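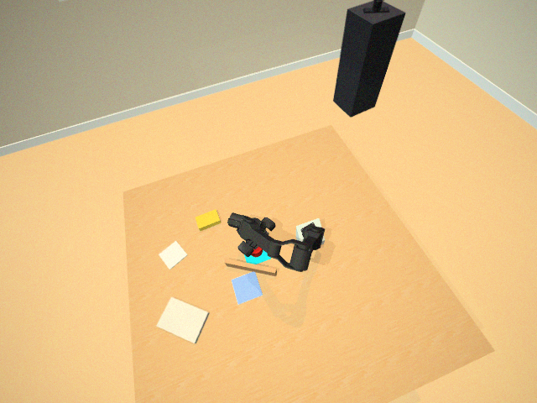

Robotics club at Segers runs on Saturday mornings, and for most of this year it has had very little to do with soldering. The group of sixth formers who meet in the old language lab have spent their time since February on a simulated arm, trying to get it to tidy a mat of blocks and tiles without anyone steering it.

The project is called Rando, after the way the pieces are thrown down at the start of every run. The club's captain, who is 17 and joined to build racing buggies, said the name began as a complaint.

"Every time you press go, the stuff is somewhere else," she said. "The yellow block might be up at the top, or right where you don't want it. At first we hated it. We had written a program that worked for one layout and then it was useless."

The task itself can be put in a sentence. A black arm has to pick up a small red piece and leave it standing on a cyan one, while a plank, a yellow block and several flat tiles lie about on the same mat. The tiles don't need to be moved. They are there to get in the way, and the team's programmer said they do that well.

"The plank is the worst," he said. "If it lands close to the cyan piece, the lower finger hasn't got much room. We lost a whole month to the plank."

The club works in Gikix, a simulation package the school has on its shared machines. The rules for the task come from the Flindeo student challenge, which asks each entry to hand in its code, a written log and a set of recorded runs. Teams may teach the arm by hand, by writing the moves out, or by training it on examples. Segers chose examples. Members guided the arm through the job with a keyboard and saved each attempt, good or bad, before sorting through them.

By the end of the summer term they had 3285 saved attempts, of which nearly 800 were thrown away.

"Most of the bad ones were mine," the programmer said. "I rush the last bit. You come down too quickly and the red piece gets pushed along with the finger, and then you are chasing it."

The sorting was done by the two youngest members, both in Year 12, who watched the runs back and marked where each one went wrong. One of them described it as dull for the first hour and quite interesting after that.

"You start to see the same mistake," he said. "The arm would go in at the wrong angle and its own hand would be over the thing it needed. From above you could only see a bit of red poking out. So we wrote that down as a type, and then we had a list of types."

That list changed how they worked. Instead of recording more runs of every sort, they went back and recorded the awkward ones on purpose, with pieces close together and turned at odd angles. The captain said the teacher who runs the club had suggested this in March and been ignored.

"He was quite nice about it," she said.

The teacher, who takes computing and some maths, was asked whether the club missed having a real machine. He said there was one on the wish list and that it cost more than the department's yearly budget.

"I would like them to have a real arm, of course I would," he said. "But they can reset this in a second, and six of them can work at once. With one arm in the room, five of them would be watching."

He does worry about what they are not learning. Nothing wears out in a simulation and no cable comes loose. To make up for it, he has the group take apart old printers in the last part of each session — the motors go in a drawer and the rest goes to recycling.

The arm does not always manage the job. In their latest test the team ran it on 24 fresh layouts and it finished 17. Four of the failures involved the plank. In the other three it picked up the red piece properly and then let go too early, and the programmer thinks he knows why. He has a change ready but has not been allowed to put it in until the log is up to date.

The log is the captain's job. It stands at 6 pages and she would like it to be longer, mostly because the judges can't give marks for work they haven't been told about.

She will not be at Segers when the results are sent out, having a place to study mechanical engineering. She was asked if she would go back to buggies.

"Probably," she said. "I've still got one at home with three wheels on it."

The club starts again in the second week of term and has room for new members from Year 12 upwards. No programming is needed to join.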